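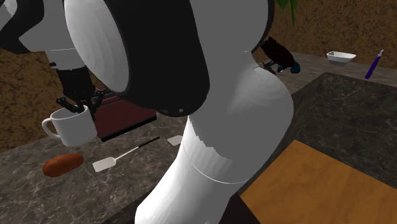
시뮬레이션 주방 장면. 그리퍼가 흰 머그의 테두리를 잡고 조리대 바로 위에 든 상태.

작업일지 > 시뮬레이션 > 파지 안정성 > 6월

오전 9시 40분. 밤새 돌린 배치의 결과를 열었다. 총 3,000 에피소드, 과제는 머그를 집어 트레이에 내려놓는 것 하나. 실패 판정이 938건이다. 지난번 배치는 399건이었다. 정책 가중치는 그대로이고 장면 파일도 그대로다. 달라진 것은 물리 엔진 래퍼를 Stillesico 새 빌드로 올린 것뿐이라고 생각했다. 오후에 보니 하나가 더 있었다.

실패를 유형별로 나눴다. 접근 단계 충돌은 거의 늘지 않았다. 늘어난 것은 전부 파지 이후, 들어 올린 다음이다. 손가락이 테두리를 문 채로 머그가 아주 조금씩 돌아가다가 어느 스텝에서 갑자기 튕겨 나간다. 속도 로그를 보면 한 스텝 만에 값이 뛴다. 마찰 부족으로 미끄러지는 경우라면 곡선이 저렇게 생기지 않는다. 관통 깊이가 쌓였다가 한꺼번에 풀리는 모양이다.

오전 11시. 에피소드 1,517을 기준 사례로 잡았다. 시드를 고정하면 매번 같은 스텝에서 재현된다. 재현되는 실패는 반은 잡은 것이라고 적었다가 지운다. 지난달에도 그렇게 적어 놓고 나흘을 썼다.

접촉점을 출력했다. 머그 테두리의 충돌 메시가 볼록 분해된 조각들인데, 손가락이 두 조각의 경계에 걸리면 법선 방향이 스텝마다 번갈아 바뀐다. 솔버가 서로 다른 방향으로 밀어내고, 그 사이에서 머그가 떤다. 손잡이는 원인이 아니었다. 손잡이 조각의 충돌을 꺼도 같은 스텝에서 튄다.

조리대 위의 빵과 뒤집개도 의심했다. 들어 올리는 높이가 낮아서 머그 바닥이 무언가를 스칠 가능성이 있었다. 둘 다 장면에서 빼고 다시 돌렸다. 결과 같음. 원위치.

점심 후. 래퍼를 이전 빌드로 되돌렸다. 실패가 줄지 않았다. 이 시점에서 오전의 가정은 폐기.

설정 파일의 변경 이력을 처음부터 읽었다. Tanguy 쪽 브랜치를 병합할 때 서브스텝 수가 기본값으로 돌아가 있었다. 병합한 사람은 나다. 충돌 표시가 뜨지 않아서 넘어갔다. 서브스텝이 줄면 경계에 걸린 접촉이 풀리기 전에 다음 제어 명령이 들어가고, 그리퍼는 목표 폭까지 계속 조인다. 메시 문제는 전부터 있었고 서브스텝이 그것을 가리고 있었던 셈이다.

오후 4시. 조치 내용.
서브스텝을 원래 값으로 복구.
머그 테두리의 충돌 형상을 다시 분해. 경계가 손가락 접근 방향과 겹치지 않도록 회전시켰다.
그리퍼 힘 상한을 시뮬레이션 쪽에도 적용. 지금까지는 실기 제어기에만 있었다.

마지막 항목은 안전 문제로 따로 올렸다. 시뮬레이션에 힘 상한이 없으면 정책은 얼마든지 세게 쥐어도 된다고 배운다. Gorkus 셀의 실기에서는 제어기가 막아 주지만, 상한에 계속 닿는 상태로 운전하는 것은 정상 운전이 아니다. 도자기 컵이면 깨질 수 있고, 파편이 나오면 셀을 열고 사람이 손을 넣어야 한다. 실기 배포는 보류로 표시했다.

오후 6시 20분. 에피소드 1,517 재실행. 튕김 없음. 머그는 트레이까지 갔고, 내려놓을 때 약간 기울었다가 섰다. 단일 사례이므로 결론은 쓰지 않는다. 전체 배치를 다시 걸었다.

남은 일. 병합 후 물리 설정값을 자동으로 비교하는 검사를 Grutevgate 파이프라인에 넣을 것. 실패 판정에 "접촉 발산" 항목을 따로 만들 것. 지금은 낙하와 한데 묶여 있어서 오전에 두 시간을 분류에 썼다.

퇴근 전 확인: 디스크 여유 부족 경고. 접촉점 로그를 전 스텝 저장으로 켜 둔 채였다. 끄고 배치를 다시 시작.

댓글

저녁산책: 저희도 볼록 분해한 컵에서 같은 현상이 있었습니다. 테두리만 얇은 캡슐을 원형으로 이어 붙여서 바꿨더니 없어졌어요. 속도는 좀 느려집니다.

mk_solver: 접촉 강성은 안 건드리셨나요? 서브스텝만 복구하면 다른 물체에서 또 나올 것 같은데요.

글쓴이: 강성은 그대로입니다. 한 번에 하나씩 바꾸려고 합니다. 라고 쓰고 보니 오늘 세 개를 바꿨네요. 내일 나눠서 다시 돌리겠습니다.

두부한모: 힘 상한 얘기 공감합니다. 우리 팀도 실기에만 걸려 있는지 확인해 봐야겠네요.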